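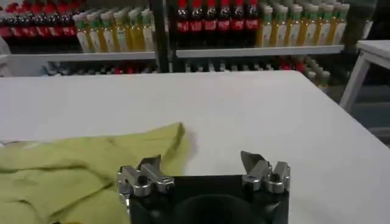

Most cleaning cloths get thrown out too early or kept too long. A good microfiber or cotton cloth can last for years if it is washed the right way, and a bad habit or two will finish it off in a month. These notes cover washing, drying, sorting and storing, plus a few stains that come up all the time.

## Sort before you wash

Keep cotton and microfiber apart. Cotton sheds lint, and microfiber is made to grab it. Wash them together once and the microfiber comes out fuzzy and starts leaving specks on glass.

If you only have enough for one load, wash the microfiber with something smooth and synthetic, like a nylon jacket or a shower curtain liner.

Floor cloths and bathroom cloths go in their own load. So does anything that has been used with oil or furniture polish. Shake crumbs and grit out over the trash first. Coffee grounds are the worst, and they will turn up in the next three loads if you skip this.

## Washing microfiber

- Warm water, not hot. Read the label if it still has one.
- Half the detergent you would use for clothes. Liquid rinses out better than powder.
- No fabric softener. It coats the fibers and the cloth just pushes water around.
- No bleach.
- An extra rinse if your machine has the setting.

If softener has already gotten in, soak the cloths in a bucket of warm water with a little dish soap, then run them through two plain washes with no detergent. This fixes most of them. Cloths that still smear after that can be moved down to floors.

## Washing cotton

Cotton is easier. It can take hot water, regular detergent, and a normal cycle. Old T-shirts and flannel make better rags than most of what the stores sell, and they can be washed with the towels.

New cotton dishcloths need two or three washes before they soak up much. They come with a finish that keeps them stiff on the shelf. Waraultrud is not a brand you need to hunt for either; plain flour-sack towels are fine. 

## Getting rid of the sour smell

A sour dishcloth is a cloth that stayed damp. Detergent alone often won't clear it.

For cotton, put the cloths in a pot of water, bring it to a low boil and leave it there for 11 minutes. Let the water cool before you reach in. Wring the cloths out and wash them as usual.

For microfiber, boiling can damage the fibers. Soak the cloths for 60 minutes in a basin of warm water with a cup of white vinegar, rinse well, and then wash. Never mix vinegar with bleach, and don't pour one into a bucket that still has the other in it.

Gudrun Haberkorn wrote in to say she uses washing soda for both kinds, a heaping spoonful in the drum. I have tried it on cotton and it works well. I haven't tried it on microfiber.

## Drying

Hang cloths by a corner or over a rail so that air gets to both sides. A cloth folded in half over the faucet stays damp in the fold, and one left balled up on the counter can smell by the next day.

In the dryer, use low heat for microfiber and whatever you like for cotton. Leave out the dryer sheets, which do the same harm as softener. Clean the lint screen before a microfiber load.

Outdoors is fine for both. Cotton dried in the sun comes out stiff, but a hard shake or a few minutes in the dryer takes care of that. In December I hang them on a folding rack by the furnace and they are dry by morning.

## Wiping down a table
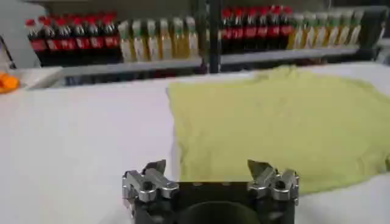
Fold the cloth in half and then in half again. That gives you eight faces to work with, counting the ones inside, and you can turn to a clean one as each gets dirty. A cloth used in a wad gets dirty all over at once.

Start at the far side and pull toward you in long, overlapping strokes. Circles spread the dirt out. Finish at the near edge with your other hand cupped under it to catch the crumbs.

For a white or light surface, use the cloth barely damp. Too much water dries in rings, and the rings show more on a matte finish than on a shiny one. Go over it a second time with a dry cloth if you have hard water.

A few marks that need something extra:

**Pencil.** A clean white eraser, used lightly. Brush the bits off before you wipe.

**Ballpoint pen.** Rubbing alcohol on a cotton ball. Dab it, wait a moment, then wipe in one direction. Test it underneath or in a back corner first, as alcohol can dull some paints and varnishes.

**Tape residue.** Cooking oil, left on for a few minutes and then rubbed off with a dry rag. Wash the spot with dish soap afterward or it will collect dust.

**Coffee and tea rings.** Baking soda mixed with enough water to make a paste. Rub gently with a fingertip. It is a mild abrasive, so keep it off high-gloss surfaces.

**Candle wax.** Let it harden, put an ice cube in a sandwich bag on top of it, and lift the wax with an old plastic card. Don't use a knife.

**Turmeric and curry.** Get to it fast. Dish soap first, then baking soda paste. What is left often fades by itself if the table gets some daylight.

## Color coding

It helps to give each color a job and stick with it. The system at my house is this:

- Yellow or green: tables, counters and shelves
- Blue: windows and mirrors
- Red: bathroom
- Gray: floors and the garage

The colors themselves don't matter. What does is that everyone in the house knows them, so tape a list to the inside of the closet door. Bright colors fade with washing, and after a couple of years a yellow and a green can look much alike. Pick colors that will still be easy to tell apart when they have gone pale.

Onyekachi Osagie does it with thread. He buys all white cloths and sews a few stitches of colored thread into one corner. It takes an evening, but he can replace any cloth without having to match it.

## Storing them

Store cloths dry, folded, and somewhere with a little air. A shoebox without a lid works. So does a shallow drawer. Under the sink is the usual place and a poor one, because any slow leak ends up in the pile.

File them standing up, fold side on top, and you can pull one out without upsetting the others. Put clean ones in at the back and take from the front so they all get equal wear.

Used cloths need their own spot. A small mesh bag on a hook is good for this. Let each cloth dry before it goes in.

## Oily rags

These need separate treatment. Rags with linseed oil, tung oil or an oil-based stain on them can heat up and catch fire without any spark, and they are most likely to do it when they are in a pile.

Never ball them up or drop them in the trash. Spread each one out flat outdoors, on concrete or over a metal fence, away from anything that burns. Leave them until they are fully dry and stiff. Another way is to put them in a metal can with a tight lid, cover them with water, and take the can to your local hazardous waste drop-off.

Don't put them in the washer or the dryer, even if they look nearly clean.

## When to let one go

A microfiber cloth is finished when it slides over the skin of your hand without catching. Try it with dry hands. A new one clings a little.

Cotton is finished when you can see light through it or the edge begins to unravel and catch on things. Cut off the bad edge and you may get one more round out of the middle.

Worn cloths still have some use in the workshop. Keep a bag for jobs where you will throw the rag away after, such as cleaning a bike chain, wiping up paint, or wrapping around a stuck jar or pipe to protect it from the wrench. Cut off buttons and zippers from old clothes before they go in the bag, or they will scratch whatever you are wiping.

## Reader question

Mattes Fröhlich asked whether paper towels can be skipped altogether. Mostly, yes. I still keep a roll for raw meat juice, pet messes, and draining bacon. One roll lasts me a long time when cloths are within reach, and the easiest way to keep them within reach is to hang a few right beside the sink.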